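Narell Returns Dept, Muvovthorpe site
Staff and management meeting, Oct 30, 2022
Minutes taken by Sofia Torres (typed up quick between shifts, shout if anything is wrong)

Present: most of early shift, four from lates, Dean for management, Priya from Westeo on the phone. Apologies from goods in, lorry was late.

Last minutes
Agreed. One correction, it was the back door that needed the new closer, not the side.

1. Robot arm on toy returns
Dean gave update. Arm now doing kitchen toy sets at bench 2. Picks pieces up one at a time off the bench, person next to it still checks for damage and missing bits. Running at 400 pieces a shift on a decent day. Mixed sets still slow.
Bench 2 lot said the hard part is things of all sorts of shapes together. Pots with handles, baskets, knife blocks, trays. A plain block it manages fine. Anything on its side it goes back and forth over and you stand there waiting.
Priya said Westeo know about it, update coming. No date given. Asked for date. To come back to us by email.
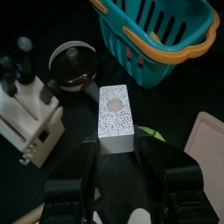
Marek asked who gets the blame when a set goes out short. At the moment it goes down against whoever is signed on at the bench, arm or no arm. Long discussion. General feeling this is not fair. Dean accepts the sheet was written before the arm came. Wants a seperate line on it for robot errors. Agreed in principle, wording to be done.

2. Jobs and hours
Asked straight out if anyone is losing hours. Dean: no cuts to contracted hours before April. After that he can't say. Several people not happy with that and want it in writing. Dean will ask head office.
19 people have asked for the bench training so far, 7 places on the first go. How are they picked? Dean said length of service. Joan said that leaves out all the newer ones on lates, who are on the bench most. To be looked at again before names go up.
Extra pay for trained people: not decided. Raised last time as well. Please can this not just roll over again.

3. Pace of work
Checking beside the arm is more tiring than it looks. Same spot, same turn of the neck, no walking about. Before, you fetched your own crates and had a chat on the way. Some 90 minutes at a stretch now before anyone swaps. Proposal to swap every hour with packing. Trial from next rota, bench 2 first.
Stools: the Vogler ones are too low for the bench. Higher ones or footrests. Dean getting prices.
Noise not bad. The beep when it stops is. Priya says volume can be turned down on the panel, will send how.

4. Stop button
Two people on lates weren't shown where it is. Not good enough. Everyone to be shown before their next turn on the bench, sign the sheet after. Lates supervisor to do it.

5. AOB
Fridge. Label your food.
Car park light by the bins out again, reported.
Joan asked if the second arm is definately coming. Dean: being talked about, not ordered.

Actions
Dean - error line on sheet, hours in writing, stool prices, training pay
Priya - update date, beep instructions
Lates supervisor - stop button, all names signed
Sofia - new rota with hourly swap, put up in canteen

Next meeting same place, time tbc. Goods in to be told earlier this time.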